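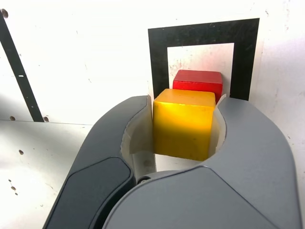
Figure 1. Gripper holding a yellow wooden cube.

Edible Wedding Favors: Shelf Life of Herbal Tea in Small Packages
Final report, Packaging and Events Option

1. Background

Couples planning a reception often buy favors months ahead. Dried herbal blends are cheap and light, but they lose aroma once repacked from bulk. Our client, the gift shop Plornesell, sells favors in lots of 100 and wanted to know which pouch to stock for orders placed in February and handed out in summer.

2. Materials

Two pouches were compared: the Kaslow (paper with a thin inner film) and the Vistby (foil laminate, heat sealed). Each was filled with the same peppermint and lemon balm blend. We packed 217 pouches in total and discarded 19 with faulty seals before storage. Most of the faults were in the Kaslow lot, where the film wrinkled at the fold. 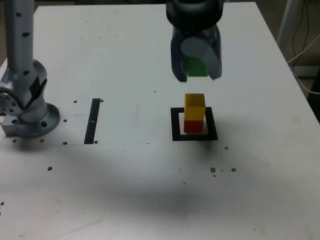
Figure 2. Robot arm and gripper at the white table.

3. Method

Pouches were kept in a closed cupboard at room temperature for 12 weeks and weighed weekly. Moisture gain was taken as the change in mass against the filled weight. Aroma was scored blind by a class panel using the Tripathi scale — one for faint, five for fresh. Ribbon and tags were left off, as they would have affected the weights.

4. Results

The foil pouch gained less moisture and kept a higher aroma score through the last weighing. The paper pouch fell below three in week eight. Panel scores varied more than we had planned for, and the two lots overlapped until week five. 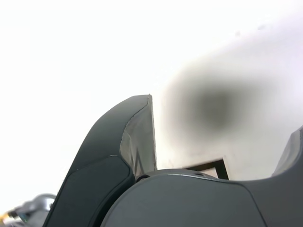 Report 19, p. 7

5. Recommendation

Stock the foil pouch for early orders. The paper pouch is acceptable if favors are filled within a month of the wedding, and it takes a printed label better. Storage in a warm car or tent was not tested.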